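**Phone drops to 2G after update, won't reconnect to 5G**
Device: Zasta handset, bought unlocked
Carrier: Uvden
Status: open, waiting on Steltelik

Opened in November after the system update. The phone restarts on its own, finds the Uvden network, shows 5G for a minute and then falls back to 2G. Calls work. Data is too slow to load a mail inbox. Turning airplane mode on and off brings 5G back, but it drops again as soon as the screen locks.

Already tried before opening this ticket:

- restarted the phone
- took the SIM out and put it back
- reset network settings
- set preferred network to 5G only (the phone then shows "No service")
- put the SIM in an older Zasta phone, where it holds 5G all day

The last one points away from the SIM and the account. Uvden support checked the line anyway and found nothing wrong with it.

**Reply 1, Steltelik support**

Please confirm the build number under Settings > About phone. If it ends in 933, the modem file was replaced in this update. Please also say whether you use a case with a metal plate or magnet, and whether battery saver is on.

**Reply 2**

Build ends in 933. No case. Battery saver was on, set to start at 20%. I turned it off completely and left the phone overnight. Same result in the morning, 2G and one missed message that came in when I unlocked it.
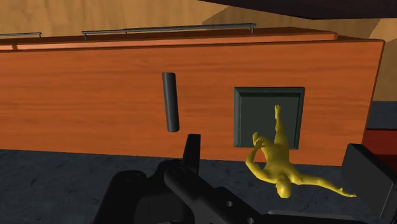

I also ran the speed test you linked, twice, from the same chair. With 5G showing I get 200 Mbps down. After the screen has been locked and the phone has dropped, the test times out before it gives a number. Wi-Fi is fine the whole time — calls over Wi-Fi too.

**Reply 3, Steltelik support**

Thank you. Please clear the carrier settings cache and install the Uvden profile again by hand. The steps are in the Greenberg repair guide under "Carrier profile." Then send a modem log with the screen locked for ten minutes. The log tool stops at 1000 lines by default, so raise the limit first.

**Reply 4**

Profile cleared and reinstalled. It held 5G for most of an afternoon, longer than before, then dropped at 4:40 pm with the screen off. Log attached with the limit raised. The drop is near the end, right after the entry for "idle mode change."

Is there a way to go back to the previous build without wiping the phone? If not, I would like to wait for a fix.

**Reply 5, Steltelik support**

Log received and passed to the modem team. Going back to the earlier build does erase the phone, so please hold off. As a workaround, set preferred network to LTE. Ticket stays open.

**Reply 6**

Set to LTE. No drops so far.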